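# Zurna: kitchen table recordings from the robot club

Hello, and thank you for opening the folder! Zurna is the set of two-arm recordings our student club started in July, mostly on evenings when the lab was free and somebody had been to the grocery store. Senan Madigan built the table and Dennis Shemweta wrote the recorder, which we call Histis (please don't ask, the name stuck before we had a better one).

There are 700 episodes across 67 tasks, nearly all of them to do with food: baskets, bags, jars, and the fresh vegetables that give our grippers such a hard time. Leafy things are our favorites, and we kept going back to them long after we had enough.

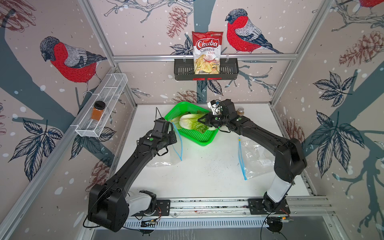

*Right gripper at the lettuce in the green basket, left gripper waiting beside it.*

## What's in each episode

- `joints/`: positions for both arms, left first
- `video/`: the table view and the wrist views
- `note.txt`: whatever the driver typed afterward, spelling and all

Please do read the notes if you have time. Some are one word and some go on for a paragraph about a stubborn zipper bag, and they helped us more than the scores did.

## Splits

Six tasks are held back for the end-of-term contest and live in `adix/`. Everything else is for training, so go wild!

## Known problems

- Two episodes have no left wrist video. They are listed in `missing.txt`.
- Clear plastic bags are hard to make out in the table view, especially on the white tabletop.
- Older episodes use the Manole file layout. Run `convert.py` on them first.

Questions go to Dennis, and anything about the table goes to Senan.

Last updated 2021-10-05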